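**Surface reflectance survey: results and changes to the room standard**

The reflectance survey of the Lunedby building finished in January. It covered 42 rooms on the two lower floors and produced 2,641 usable readings. This item gives the main results and lists the changes to the room standard that follow from them. The full table of readings is on the shared drive under Lighting.

The survey was started after several requests to lower the ceiling lights. When the rooms were checked, light levels at desk height were within the standard in most of them. The requests came mainly from rooms that had been refurnished with Wolleo tables in the past two years. The older tables have a medium brown top with a reflectance of 0.31. The Wolleo tops measure 0.84. With the same lamps at the same setting, the newer top sends back more than twice as much light toward a seated person. 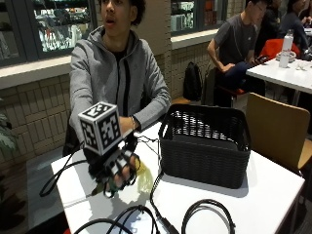
Readings were taken with an Amini luminance meter set at seated eye height, at the position of the main chair, with the ceiling lights at full output and the blinds closed. Each table top was read at five points: the center and a spot near each corner. The meter was also pointed at whatever else fills the central part of a seated person's view. That last reading matters because the eye adapts to an average of what is in front of it. A man in a gray hooded sweatshirt with both arms out over a white rectangular table has the brightest large surface directly below his line of sight, and anything black on or over that surface is seen against a strong contrast. The old standard set a limit for the ratio between paper and desk but had none for the ratio between dark objects and desk, so the survey form had no line for it until the second week.

Gloss was recorded separately. A matte white top spreads the light evenly, and its luminance changes little as the viewer moves. A satin top of the same reflectance shows a soft image of each lamp, and the meter reading near that image can be three times the reading at the center of the table. All of the Wolleo tops are sold as matte. Nine of them measured as satin, all from a single delivery. Mojtaba Bahrami has sent the batch number to the supplier, and no reply had come when this issue closed.

The lamps are a smaller factor. Zandex tubes are fitted throughout both floors, rated at 3,000 kelvin, and output varied by less than eight percent between the newest and oldest tubes tested. Replacing tubes early would not reduce complaints. Dimming would, but it would also take the brown-topped rooms below the minimum level, and in the east wing both types of room share a control circuit. 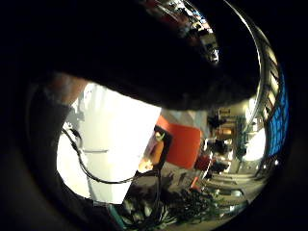 Upright surfaces gave the widest spread of results. Walls in the building are painted to a reflectance of 0.60 to 0.65, which is within the range we ask for. Freestanding panels, doors, and cabinet sides are not covered by the paint schedule and are bought to match the furniture. A large white panel can end up as the brightest object in a dark field of view, overexposed and close to featureless, with a faint line or seam across its lower part as the only detail left on it. The usual advice in this case is to turn the panel so that it no longer faces the nearest row of lamps. In the test room a turn of 20 degrees lowered the luminance of a white panel by a third. Moving it farther from the lamps helped less than expected.

The following changes apply to all new orders and room moves:

- Table tops: reflectance between 0.35 and 0.60. White tops may stay in use but will not be reordered.
- Gloss: matte only, measured on delivery. One top per batch is enough.
- Panels and cabinet sides over one square yard: reflectance no higher than 0.65 if they face a seated position.
- Ceiling lights: no change to tubes. East wing circuits will be split during the summer electrical work.
- Survey form: a line is added for the darkest and brightest objects in the central view, with the ratio between them.

Rooms that already have white tops can request a desk mat from the supply room. The gray mats measure 0.42 and the green ones 0.28. The green mats are within the old standard but will darken the work area more than most people want, so please ask for gray unless the work involves mostly dark materials.

Two corrections to the last issue. The reflectance given for the hallway ceiling tiles should have been 0.80. The corridor readings were taken with the blinds open and should not be compared with the room readings in this survey.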